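Chapter 4
A Visit to a Working Cell

Most people meet their first robot arm on an open day, standing behind a line of tape with a visitor badge on. This chapter begins with one of those visits, to the Sulteck training center on a Friday in February. The group came from a two-year maintenance program and had already read about grippers and payloads in Chapter 3. Few of them had stood next to a running cell.

Their host, Raymonde Ouellet, kept the introduction short. She pointed out the stop button, named the two programs the visitors would see – Lisard for planning the motions and Cuesta for logging them – and started the demonstration. The task was handling padlocks. A padlock is a good teaching object. The body is solid and easy to hold, the shackle is curved and shiny, and the key is thin enough to be hard to pick up from a flat surface. The center's log for this task held 1,070 runs at the time of the visit, 168 of them marked for review.

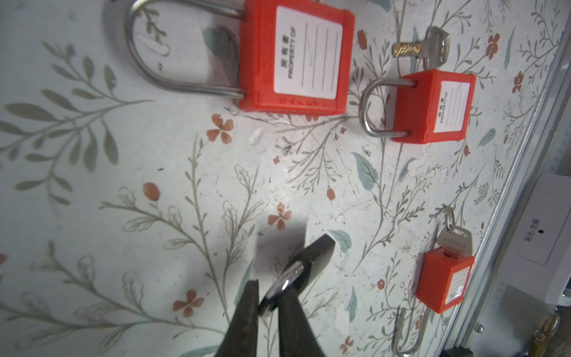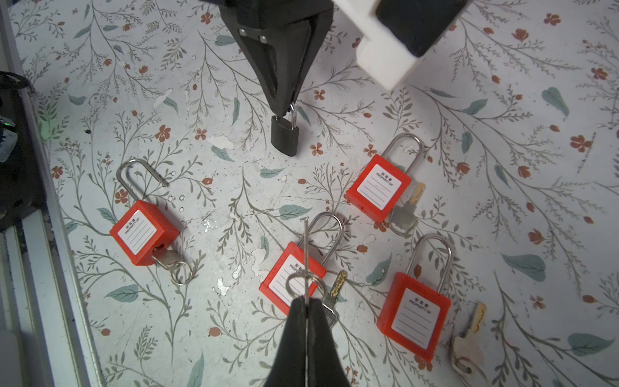

A small black padlock is in the gripper in both views, with red safety padlocks nearby.

Why practice with padlocks when few factories need a robot to handle them?

The skills carry over to other work. Gripping a curved metal part, turning it to a known angle and setting it down without a slip are steps found in packing, assembly and machine loading.

After the demonstration the visitors were given 3 sheets: a floor plan of the cell, a blank risk assessment and one page from the log. You will work with the same sheets in this chapter. Section 4.1 covers the layout of a cell and where people may stand. Section 4.2 deals with reading a log, and Section 4.3 with stopping and restarting safely. Keep your notes from Chapter 3 at hand – the terms for gripper types are used without being defined again.

© Bomolell Technical Texts | Contact the publisher | Back to top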